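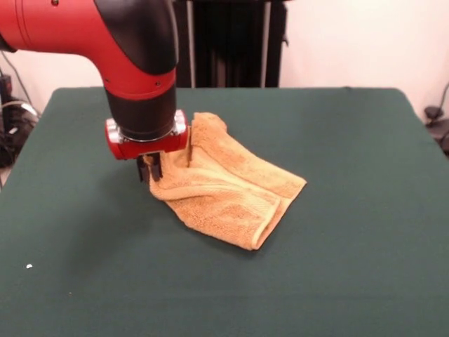
Bretach College Robotics Club - Textiles Group

# Gripper takes two layers of towel when we only want one

**Kaiwen Qiu**
Posted Thursday, July 21, 2022 in Skanby Help > Student projects > Manipulation

We are building a towel folding entry for the Zutevitz student challenge in August. The arm has a plain two-finger parallel gripper, no suction and no force sensor at the wrist. The task is one hand towel on a table. It starts crumpled, and the arm has to get it flat and then folded in half. Points are given for the flat stage and for the fold separately.

The flat stage is slow but it works often enough. Our trouble is with towels that are already partly folded over. We want to pinch the top layer and carry it back, and the gripper closes on both layers. Then the whole towel slides across the table and we have to start again. It does the same with a single ridge sometimes, if the ridge is wide.

What we have tried:

- Lowering the fingers less. Below a certain depth we get both layers, above it we get nothing, and the gap between the two is very small.
- Closing more slowly. No difference that we could measure.
- Coming in from a different side. Helped on some folds, made others worse.
- Choosing the grasp point from a small network trained on our own attempts. We have 435 labelled by hand so far.

The network picks sensible places when the towel is bunched up. On half-folded towels it tends to choose the middle of the flap, I suppose because we have few of those in the labels. Our logs hold 1,980 attempts in total, so there is more to label, but it is slow work and there are four of us.

Is this a problem of where we grip or how we grip? And is it worth labelling the rest before changing anything on the arm?

---

**Matubbar**

Had this with tea towels. Put rubber on the fingertips and it went away. Heat shrink tube works if you have nothing else. Also check your table is level.

> **Kaiwen Qiu:** Thanks. Would rubber not pull the lower layer along too?

> **Matubbar:** It didn't for us, but tea towels are thin. Try it on one finger first.

---

**Gion Eberhard**

I would say it is mostly where, with some how. I help with the second-year projects here and we spent most of a term on the same fault.

Start with the attempts you already have. Don't label all 1,980. Sort them first by whether the towel was bunched or partly folded when the arm went down, which takes a few seconds each and needs no drawing on the picture. Then take the folded ones only and mark them as one layer, two layers or missed. You will probably find your 435 are nearly all bunched, and in that case the network has had no reason to learn the difference. It sees terry cloth and picks terry cloth.

For the bunched case, gripping a raised ridge is fine and I wouldn't touch it. When you lift a ridge you don't much care how many layers come with it, you only want the towel to hang so that you can put it down again flatter. The folded case is a different job. I would run it as a separate step with its own rules, even if the rules are simple and written by hand.

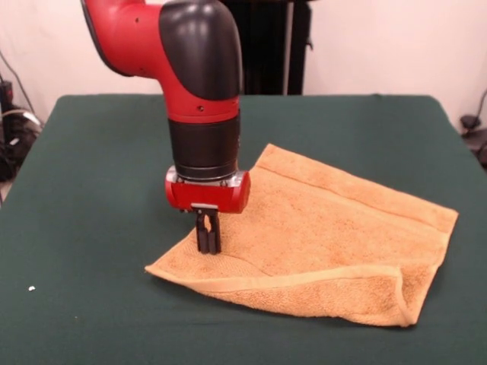 Grip height is the next thing to sort out, and it has to be set for each grasp point, measured from the table covering. If you are using one depth for the whole table, a cloth covering will catch you out, because it will not lie equally flat everywhere. Touch the closed fingers down on the bare cloth at nine points and save a small height map. It takes ten minutes and should be done again whenever somebody moves the covering. After that, look at where you are asking the fingers to go. With a diagonal fold like yours, and the fingers going straight down by the upper left part of the towel where the flap meets the single layer, a few millimetres to one side puts you on two layers and a few to the other puts you on one. I'd pick a target well along the free edge of the flap and keep away from that end of the crease. The free hem also shows up as a lighter line against the rest of the pile, so you can find it with an ordinary edge filter and save the network for harder cases.

As for how to grip: open the fingers only a little, set one on each side of the hem, and come down with the outer finger a touch ahead of the inner one. If your wrist can tilt, ten degrees is enough. Close, lift 2 cm, and stop. Then take a camera frame and compare it with the one from before. If the far side of the towel has moved, you have both layers, so open and try again further along. Stopping to check costs a second or so and it saves dragging the towel across the table.

Two smaller points. Watch out for the woven border strip. It is flatter than the loops and the fingers slide on it more easily, so a depth that suits the pile can be too shallow there. And brush the table covering down before each session. A bit of lint is harmless to the arm, but ours confused the background mask and gave us corners where there weren't any.

On the rubber, I would leave it until the height map is done. With bare fingers a bad grasp slips and you notice. With rubber it may hold both layers very firmly.

> **Kaiwen Qiu:** We are using one depth for the whole table. I didn't think the cloth would matter that much. Will do the nine points tomorrow. The wrist can tilt, but our driver only exposes vertical grasps at the moment, so that part will have to wait.

> **Gion Eberhard:** Fine, do the height map and the hem target first. How many attempts are you allowed before the final?

> **Kaiwen Qiu:** No limit on practice. The motor supplier wants the gripper inspected at 3,000 cycles, so we are trying to stay under that until we are back.

> **Gion Eberhard:** Then don't practise the bunched stage any more. Fold the towel over by hand at different angles, put it on the table, and spend what you have left on that. Include some where the flap covers less than a third of the towel. Those were the worst ones for us.

> **Matubbar:** agree with the height map, forgot we did that as well

> **Kaiwen Qiu:** Sorted 200 of the old ones this evening. Eleven were partly folded. I'll post again when the new set is labelled.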